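Learning to Wipe: A Conversation with Consuelo Ríos and Mohsin Rajput

When I asked Consuelo Ríos what her group has been doing since November, she answered with one word: "Wiping." Then she laughed and asked me to wait, because Mohsin Rajput was still looking for a chair.

The two of them work on Silach, a project that wants to teach robot arms to clean household surfaces by learning from people. The idea of learning from people is old. What is new, they say, is what they ask the people to do before they clean. Each participant receives a piece of chalk and draws a pattern on a surface at home. Then the same participant removes it with a cloth, in the way he or she always does. A camera worn on the head records the hands.

"We started with dust and with spilled tea," Rajput told me. "It was natural, but we could not measure anything. With dust the camera sees almost nothing. With chalk you have a white line on a dark board, and each stroke of the cloth leaves a trace."

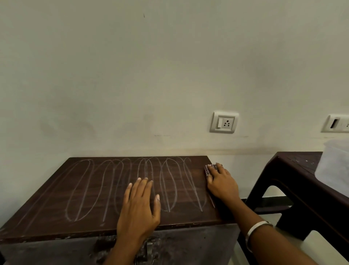 Chalk loops on a dark board, with the cloth at the right side.

The pattern was chosen after a long discussion. Straight lines were too easy, Ríos explained, and people removed them with a single movement. Filled areas made the participants scrub without order. Loops were between these two. "A loop is tall, and it overlaps with the next one," she said. "So the person must decide. Do I follow the line, or do I go across everything? This decision is what we want the robot to learn."

I wanted to know why they do not build a clean table in the laboratory and do everything there. Rajput was patient with this question, which he has surely heard before. In the first months they did exactly this, and the model they trained, named Clorska, was very good on that table. In a real room it pressed too hard at the edges and became lost when the surface had its own marks.

"A home has old furniture," he said. "The board has scratches, the grain is lighter in some places, there are chips. The model has to understand that the scratch stays and the chalk goes. For a person this is nothing. For our model it was half a year."
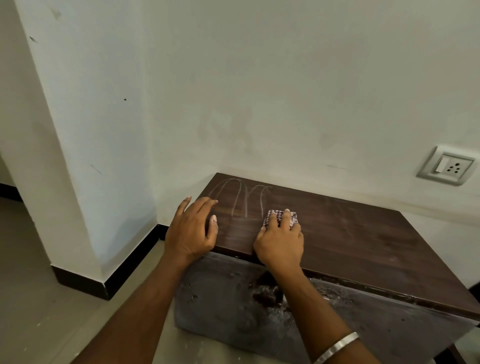 He also spoke about the hand that does not wipe. In many recordings, one hand lies flat on the surface while the other moves the cloth, and at the beginning the group treated this hand as noise. It was Orathai Hemmin, who labels a large part of the recordings, who insisted that it should be kept. When they added its position to the training, Clorska began to make better guesses about where the next stroke would start. Rajput does not want to say too much about the reason. "We have an opinion, but we have not tested it well enough – maybe the resting hand shows which part of the surface the person is thinking about."

The result that they are ready to share is a modest one. The group collected 3000 recordings and compared two ways of training. One model saw only the cloth and the hand. The other saw also how much chalk was left after every stroke. Both were then tested on 100 drawings that they had never seen. The second model needed fewer strokes, and it more often came back to the faint streaks that remain when a line is only smeared. The first model usually passed over them one time and stopped.

Ríos is careful when she describes this. Chalk is dry and light, she reminded me, and a model that is good with chalk may be helpless with grease. The cloth is also a difficulty. People fold it, turn it, bunch it in the fist and open it again, and all of this happens between strokes, in the air above the surface. "For us it was first a pause in the data," she said. "We cut it out. Later we understood that we were cutting out a skill."

Now these moments have their own label. Lahcen Farouk is preparing a smaller study about cloth handling only, with five ways of folding and five kinds of fabric. A woven cloth with a visible check is helpful to him, he wrote to me later, because the lines of the pattern bend together with the folds and the software can follow them.
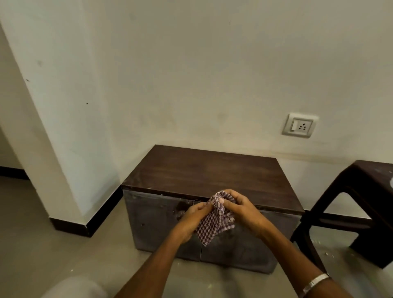 What comes next

The group would like to put the trained model on a real arm in more homes, and they have an agreement with Thaweesak to borrow one for the spring. Kulap Kaewsai is writing the part of the software that limits the pressure. Until this is finished, the arm will wipe only in the laboratory, on boards that may be damaged.

I asked Ríos if she looks at her own kitchen in a different way now. She said that she wipes in circles, and that Rajput goes from left to right and is very proud of it. "In the data there are both," she said. "The model does not prefer me, unfortunately."

The recordings will be shared with other research groups when the labels have been checked a second time.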